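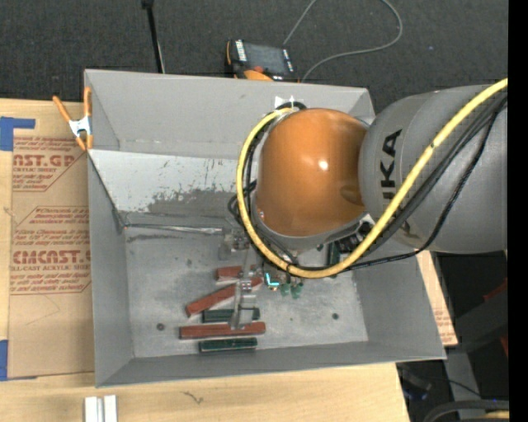 Do magnetic water conditioners get rid of hard water?

The water stays just as hard as it was. A magnet clamped to the outside of a pipe takes nothing out of the water inside it, and the calcium and magnesium that make it hard arrive at your faucet in the same amount they had at the meter. The sellers, when pressed, mostly agree with this. What they claim is something else, and that claim is where the money goes.

I bring it up now because the door hangers are back in Satmont. The one on my knob in July was for a thing called the Nillis, a gray sleeve in two halves that snaps over the main line. It promised "100% chemical-free soft water feel." Read that again slowly. The number belongs to "chemical-free," and a magnet is certainly free of chemicals. So is a brick. As for "soft water feel," I would like to know what the word "feel" is doing in there if the water is soft.

The pitch in person goes like this. A pleasant man tests your water with drops from a little bottle, and the drops show that it is hard. They would show that anywhere on our side of the Wilau, where the wells go down into limestone. Then he shows you a piece of pipe packed with scale, and you think of your water heater and feel sick. Then comes the price. For the Nillis, with the "premium placement" and the extended plan, the quote my neighbor got was $1,892.

My neighbor is Onyekachi Uzor, and he let me read the paperwork. He hadn't signed it. I went through it at his kitchen table with a pencil and marked every sentence that could be checked by a person at home. There were very few. "Alters the behavior of minerals" can't be checked. "Supports appliance life" can't be checked, unless you have two of the same appliance and many years. "Customers report softer laundry" can be checked only in the sense that some customer may have said it. The one hard promise was that existing scale in a showerhead would be gone in 90 days or so, and that was in the brochure and missing from the contract.

Now, the fair part. People have studied magnets and scale for a long time, and some of the studies do find an effect. Under certain conditions, with moving water and particular minerals in it, the scale that forms may come out in a different crystal shape, one that doesn't stick so hard. Other studies find nothing. I'm not a chemist and I won't pretend to settle it. What I will say is that a result somebody got with a lab loop and a steady flow tells me very little about a sleeve clipped to the pipe in a Satmont basement, where the water sits still all night and then runs for a shower. If the effect depends on the setup, the seller ought to be able to tell me which setup. I asked. I was told the magnets were "tuned."

A regular softener is a different machine and a much duller one. It has a tank of resin beads, and the hard minerals swap places with sodium as the water goes through. Every so often it rinses itself with salt water and starts over. You have to buy the salt and carry it downstairs. It uses water to rinse. It adds some sodium to what you drink, and anyone on a strict low-salt diet should ask a doctor about that or leave the kitchen cold tap off the softened line. None of that is pretty, and salesmen for the magnets bring up every bit of it. But you can test the water before and after with the same cheap strips, and the strips change color. I put a lot of weight on that.

I don't want to be the softener industry's friend here either. Plenty of people have been sold a bigger unit than they need by the same pleasant man in a different shirt. Pitkänen, the plumbing outfit out past the grain elevator, quoted me on a softener two years ago and the first number assumed a family of five. There are two of us. When I said so, the size went down and so did the price, with no argument at all, which made me wonder how often anybody says so. Give them the number of people in the house and the hardness from a lab or the town report, and ask to see the arithmetic. It's simple multiplication. If they won't show it, try someone else.

There's also the question of whether you need anything. Hard water leaves spots on glasses and a white crust on the kettle. It makes soap work poorly. For most people it isn't known to be a health problem, although the salesman's face may suggest otherwise. It does build up in water heaters, worse at high temperatures, and turning the heater down a bit and flushing the tank once a year will take care of a good share of that. A flush costs a garden hose and part of a morning. Vinegar takes the crust off a kettle or a showerhead. We got by on those for years and our heater died at a normal age for a heater.

Jinfeng Jin on Mill Street has had a magnet on her line since the last round of door hangers, and she wrote to me after I grumbled about them in the spring letter. She likes hers. She says the shower glass is easier to clean. I believe her that it's easier to clean. She also told me, in the same note, that she bought a squeegee that month, and she was good enough to laugh when I wrote back about it. She has offered to take the magnet off for a while and keep using the squeegee, and to say what happens. I'll print it whichever way it comes out. It won't prove much, being one shower, but it will be more testing than the brochure described.

If you're considering one of these anyway, I'd ask the seller the following and get the answers on paper.

What will be different, in a way I can measure, and by when?

Will a hardness test read lower afterward? (The true answer is that it won't. See what you're told.)

Who decides whether it worked, you or me?

If it goes back, who pays for shipping, and is the "placement" fee refunded? On the Nillis papers the placement fee was not refundable, and it was a large part of the total. Placement, as far as I could gather, means clipping it on.

How long is the return window, and does it end before the promised result is due? On Onyekachi's copy it was 3 weeks, for a product said to need about three months. I don't think that's an accident, though I can't prove it.

And if you have signed something at your own door and regret it, look for the cancellation notice that should be among your papers, and look today. There are rules giving buyers a short time to back out of many sales made at home. The clock is short, and a phone call saying you've changed your mind may not count. Put it in writing and keep a copy. The state consumer office can tell you whether your sale is covered.

A few of you have asked about the electronic kind, with a wire wrapped around the pipe and a box that plugs in. I have the same questions about that one, and it has a light on it. The light shows that the box has power. There are also filter pitchers, and those are fine for taste, but most of them aren't made to soften a house's worth of water and their makers don't generally say they are. Read the box for what it takes out.

The town water report lists our hardness, and the clerk's office will hand you a copy. If you're on your own well, get a proper test from a lab that isn't also trying to sell you the fix. A good test covers more than hardness, and on a well I'd want the bacteria and nitrate results long before I worried about spots on the glasses.

Onyekachi didn't sign, in the end. The man came back with a lower price, and then came back again at 8 at night with a lower one than that, good until morning only. Send me your own quotes if you've had them, with the names of your family blacked out if you like. I'd be curious to see how many different prices there are for the same sleeve.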